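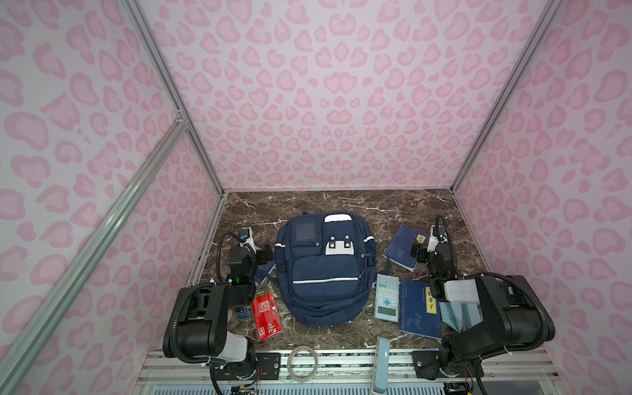 A product petition in Rovard is a petition that asks a retailer to stop selling a named item or line. It uses the same editor as a general petition, with an added Target panel and an added Item panel. The Item panel must identify the goods well enough that the retailer's staff can find them without writing back to the organizer. A navy blue backpack with a reflective silver stripe across the lower front and a clear window pocket on the upper left is an acceptable entry; "school bag" is not, and the reviewer will return it. This section covers setup from a blank draft through delivery. Account creation and payment are covered in Section 2.

4.1 Before you begin

You need the following:

An organizer account with a confirmed email address.
The full legal name of the retailer and a postal or email address for its head office.
The name of the item as the retailer lists it, plus a description in your own words.
A second person with Editor rights. A product petition cannot be published by the person who wrote it.

Note: If the retailer trades under more than one name, enter the name on the customer's receipt in the Target panel and the legal name in the Legal Name field. The delivery letter uses the legal name only.

4.2 Creating the draft

1. Sign in and open Campaigns.
2. Select New, then Product Petition. The draft opens in the editor with the status Unpublished.
3. Enter a title. The limit is 900 characters for the statement and one line for the title. The editor does not cut long titles, but they wrap badly on phones.
4. In the Target panel, enter the retailer. If the retailer is already in the directory, its address fills in. Check it against the retailer's own site.
5. In the Item panel, enter the listing name and the description. Leave the SKU field blank if you do not have the number. Do not guess.
6. In the Request field, state one action. "Remove the line from sale" is one action. "Remove the line, apologize, and end the endorsement contract" is three, and the retailer will answer whichever one it finds easiest.
7. Select Save Draft.

Caution: Changing the Request field after publication clears all signatures. The system asks you to confirm twice. There is no way to restore the signatures from inside the organizer account, and support will not do it on request.

4.3 Quoting a public figure

Many product petitions concern remarks made by the person whose name is on the goods. The Statement field accepts quotations under these conditions.

1. Select Insert Quotation. Do not type the quotation directly into the statement.
2. Paste the words exactly as published or broadcast. Keep the speaker's grammar.
3. Enter the source, the date of the remarks, and a link. All three are required.
4. If you have left words out, mark the gap with an ellipsis in brackets. The reviewer compares the text with the source.

Note: A link to another petition is not a source. Neither is a screen capture of a post that has since been removed, unless a news outlet also reported the post.

Describe what was said. Do not state a motive. Statements such as "he said this to win votes" are removed at review, and each removal adds one working day to the process.

4.4 Review and publication

1. Open the draft and select Send to Editor.
2. The editor signs in from a separate account and reads the draft in Preview.
3. The editor selects Approve or Return. Returned drafts carry a note in the right-hand column.
4. After approval, choose Publish Now or Schedule. Scheduled petitions go live at 9:00 a.m. in the organizer's time zone.

The review form changed in February. Drafts started on the old form can still be published, but the Legal Name field must be filled in by hand. Tamara Pană maintains the list of retailers whose directory entries have not yet been converted.

4.5 Signature settings

Each signer gives a name, a postal code, and an email address. Signatures are counted after the signer opens the confirmation message. Unconfirmed signatures are held for 17 days and then deleted.

To set the display:

1. Open Settings, then Signatures.
2. Choose Show Count, Show Names, or Hide Both. The default is Show Count.
3. Under Duplicates, leave Match by Email on. Households that share one address should be told to use separate ones.

Caution: Do not import signatures from paper sheets into the online count. Use the Paper tab, which reports them on a separate line. In the Flemness petition, 372 paper signatures were entered as online signatures and the retailer rejected the whole file.

4.6 Delivery

1. Close the petition. Closed petitions can be viewed but not signed.
2. Select Prepare Delivery. The system builds a cover letter and a signature file.
3. Read the cover letter. Check the retailer's legal name, the item description, and the request.
4. Choose Email, Post, or By Hand.
5. Record the delivery date and the name of the person who accepted the file.

The signature file lists names and postal codes. Email addresses are never included. If the retailer asks for them, refer the request to Wenjie Shen at the data desk and do not reply yourself.

4.7 If the retailer acts before delivery

Select Mark as Answered and paste the retailer's public statement into the Response field. Signers receive one message. Do not use the word "victory" in the subject line; several mail services filter it. The petition page stays open to readers, with the response shown over the statement.

Questions on this section go to Tudur Lougher. For changes to the delivery letter, see Section 5.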